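4.2 Grip width estimation and the handoff planner

Skuva runs the two arms from one planner process. Earlier versions used one process per arm and a shared lock, and the lock was where most of our stalls came from. Now both arms sit in the same joint-space problem and the solver gets 20 ms per cycle. Tight but ok. If it misses, last valid plan is held.
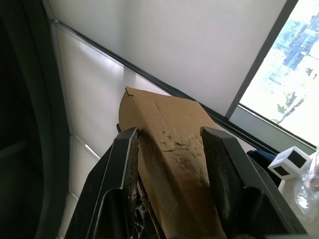

Grip width is set by a small network (Amoah) that reads the wrist view only. No force sensor in the loop. Training used 606 grasps labeled by hand, 57 held out. Soft containers are the hard case. On a kraft-paper bag folded shut at the top, held upright between the fingers, the creases and the scuffed patch across the middle give the network plenty of edges that have nothing to do with width. We mask texture above a fixed frequency before the first layer. Crude, but it cut the overclosing errors more than any change to the loss did.

For objects held by both arms we add a closed-chain constraint: the transform between the two wrists is frozen at first stable contact and any drift is split evenly between the arms. Table contact is allowed during this phase, the planner just treats the surface as a soft limit.
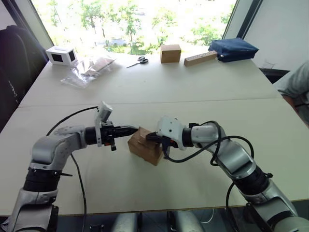
Why not let one arm lead and the other follow? The follower lags by at least one cycle, and with stiff objects that lag shows up as internal force. Solving for both wrists at once removes it at the cost of a larger problem.

Flap handling is a seperate skill in the Fosader library. It is called once the box pose is stable for 300 ms. Flaps are modeled as hinged plates with unknown angle, re-estimated every cycle from whichever wrist camera sees more of the rim. Motion blur on the flap edge is a known issue; we drop those frames from the angle filter but keep them for collision checks. 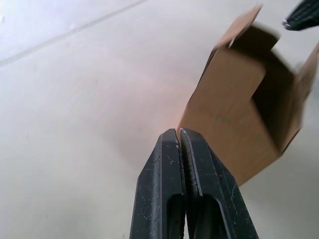 Figure 3. Wrist view of an open cardboard box, near gripper closed, finger of the second gripper at upper right.

All logs are replayed offline through Borkus with the same solver build. Timing results are in the next section.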